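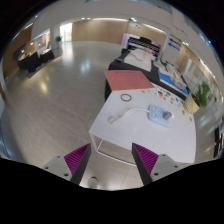 Re: [ditport-floor] Moya hours and who covers the desk

Hi all,

Answering the Stesamville thread here, as three people have now written to me privately and I'd sooner be wrong in front of everyone.

Yes, the exhibit crew at Ditport is still doing Moya shifts. For those of you who joined after May: Moya is the arm that will one day handle the small table jobs before opening, and until then we teach it by doing those jobs ourselves with the hand-held grippers. Plug into the power strip. Plug out of the power strip. Move the strip, start over. I have a degree in museum studies.

A shift is 40 runs. The target for the power strip task is 800, and then Drerkberg sends the next task sheet, which I'm told involves cups. You get used to the grippers faster than you'd think. What you don't get used to is how slow you become. I can plug in a charger with my own fingers while talking to a visitor and looking for my badge. With two ribbed pads in place of a hand it takes all my attention, and by the end I am breathing like someone defusing something.

What has changed for us, since that was the question:

Mornings are quieter. The person on Moya can't chat, so whoever is at the desk can't either, and we've all learned how loud the coffee machine is.

We notice the tables more. Cables used to go wherever they went. Now there are opinions about cables. There was a 17-message exchange about whether a cord should be straightened between runs (no - the whole idea is that it shouldn't always look the same, so please stop tidying it, you know who you are).

The desk is short one person for part of every morning. This is the real complaint and I think it's fair. The hours come out of the same rota as before, and the rota did not get any bigger because a robot is on its way. If anything it has been eyed as something that might get smaller.

I asked about that last part at the site meeting. The answer was that setup time would be "released for visitor-facing work." I would like this in writing, with a number in it. So far I have it in a slide, with a drawing of a smiling robot.

In the meantime, if you take a Moya shift, put it on the shared calendar under your own name, and leave the stickers and the rubber ring on the white table. They belong to the setup and keep going home in people's pockets. 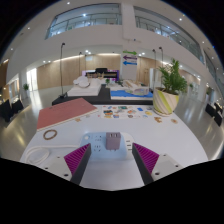

Younes Shawky wrote:

> Can someone at Ditport tell us how the gripper shifts are being
> counted? At Stesamville we were told 5 hours a week each, on top of
> setup. Then we were told it IS setup. I don't mind training the thing
> but I'd like to know which of my jobs I'm training it for, and whether
> I get the others back.
>
> Also, is anyone else's wrist sore?
>
> Younes

Younes, here it counts as setup, and I've asked for it to be listed separately. Wrist: yes, the right one. Swap hands halfway through and write it in the log, because so far the log says we're all fine.

--
ditport-floor mailing list
To leave the list, write to the desk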